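# The Back Bedroom, One August Wednesday

I've been promising Muireann I'd sort out the back bedroom for ages, so I'm finally doing it! It's my favorite room in the apartment and also the one that eats the most of my weekend (blankets breed in there, I swear). I gave myself the afternoon with the radio on and started with the trash, then moved on to bedding and books.

The big purple spotted blanket has been with me through two moves and it's staying on that bed forever. I love it with the pink zigzag sheet peeking out underneath - my sister says they clash, and she's right, and I don't care.

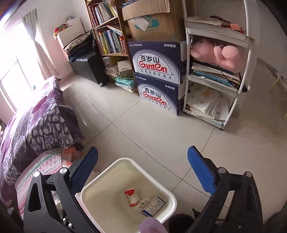

What do you do with blankets when there's no closet space left?

Fold them in thirds, then in half, and stack them with the heaviest on the bottom. Extra sheets can go flat between the mattress and the box spring, and anything you haven't used in two winters can go to a shelter.

The white bin was first on my list, wrappers and paper scraps and all. After that comes the pile on the black ottoman, which is blankets and clothes all mixed up together, so it takes a while.

And the bookshelf! The upper shelves are packed and I wouldn't give up a single one of those books. The open shelf lower down is where boxes and notebooks end up, plus a pile of teal and white booklets I keep meaning to go through. Lwazi has asked for first pick if I ever part with any, so he'll get a call before the donation box does.

Kitchen drawers are next.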